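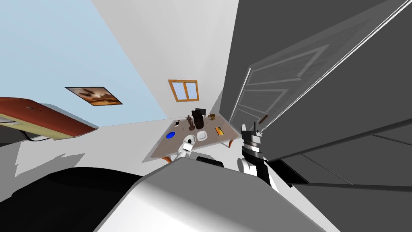 A table with a white bowl, and the door open.

Vosov mustard is back, and a few changes to the summer order list

June 20, 2019

The Vosov whole grain mustard went out of stock in December and many of you have written to ask when it would return. It is on the shelf again now, in the same squat jar, at the same price. We received 887 jars in this delivery. Of those, 724 are for mail order and the rest will be sold at the Rillance counter.

For those who joined the list over the winter, Vosov is a coarse mustard made with brown and yellow seed, cider vinegar, salt and a small amount of honey. The seed is soaked for two days before it is ground, and most of it stays whole. It is sharp when the jar is new and settles down after a few weeks in the refrigerator. If you find it too strong at first, put it at the back and try it again in a month.

The delay was a seed problem. The brown seed we had been buying came in small and dusty last fall, and the first test batch from it was bitter. Thilini Kumarasinghe, who runs our kitchen, threw that batch out and spent the rest of the winter trying seed from other growers. The one she settled on is a little larger than the old one and takes on more vinegar. You may notice that the new jars look wetter on top. Stir them before you use them. The taste is very close to the old one, maybe slightly less hot at the finish.

We have also changed the lid. The old lids rusted at the rim if they were left damp, and several customers sent us pictures of it. The new ones have a white lining and a tighter seal, so the first opening takes some effort. Running the lid under warm water helps.

Ondieki pepper relish

The second batch of Ondieki relish was packed this month. It was a trial product in the spring, sold at the counter only, and it did well enough there to go on the regular list. It is made from red bell peppers and a smaller share of hot peppers, chopped by hand and cooked down with onion, vinegar and brown sugar. Obadia Ogola wrote the recipe and still cooks every batch himself.

The spring version was sweeter than he wanted. He has taken the sugar down and left the peppers in bigger pieces. It goes on burgers and hot dogs, as you would expect, and it is good stirred into plain rice or spooned over scrambled eggs. I have been eating it with cold roast chicken. It does not work well on fish, at least not to my taste, although Obadia disagrees.

The relish contains no oil and no wheat. It is cooked in the same kettle as our mustard, so people who avoid mustard for allergy reasons should not buy it. That warning is now printed on the side of the label in larger type.

A marinade for the grill

Several people have asked for the marinade we served at the counter tasting. It uses both products.

Mix 2 tablespoons of Vosov mustard with 2 tablespoons of Ondieki relish, the juice of a lemon, a spoonful of soy sauce and a crushed clove of garlic. Add enough vegetable oil to loosen it. Coat chicken thighs or pork chops and leave them covered in the refrigerator for a few hours, or overnight for pork. Wipe off most of the relish pieces before the meat goes on the grill, or they will burn. Throw away whatever marinade is left in the dish. If you want some for the table, mix a separate bowl.

It also works on thick slices of eggplant. Give those half an hour in the marinade, no longer, and salt them afterward.

Bultulent pickles: please order early

Bultulent dill pickles will run short this summer. The cucumbers are late and the first picking was small. We are holding 100 jars for mail order through the end of the season and there will be a limit of two jars per order until the next packing. Standing orders are included in that limit. If yours is for more than two jars, we will send two and charge you only for what goes in the box. You do not need to call or change anything.

The spicy Bultulent pickles are not affected. Those were packed last year and we have plenty. The half-sour pickles have been dropped from the mail order list for the summer. They have to stay cold the whole way, and too many arrived warm last year. You can still buy them at the counter.

Packing and shipping

Boxes are now packed with folded paper in place of foam. The jars are wrapped one by one and stand upright, so please open the box from the top, where the label is. If a jar arrives broken, do not try to save what is in it, even if only the neck is cracked. Send a note with your order number and we will replace it. A photo is useful but we do not insist on one.

Mustard, relish and pickles can all sit on a warm porch for a day without harm, as long as the seal is tight. Press the middle of the lid when you unpack. If it clicks up and down, let us know and do not eat what is inside. After opening, everything on the list belongs in the refrigerator. The mustard keeps for six months, the relish for six weeks. Pickles should be eaten within two months and kept under their brine.

Gift boxes are still available with one jar each of mustard, relish and spicy pickles. The box with the half-sours has been withdrawn until the weather cools. Anyone who has already paid for one can choose a refund or have the spicy pickles put in instead, and Thilini will be in touch with each of you by email.

At the counter

Both new batches are open for tasting at the Rillance counter all month, with pretzels and the rye bread from next door. Empty jars can be brought back if they are clean and the label has been soaked off. We give a small credit for each one toward your next purchase. We cannot take the old rusted lids, so please leave those at home.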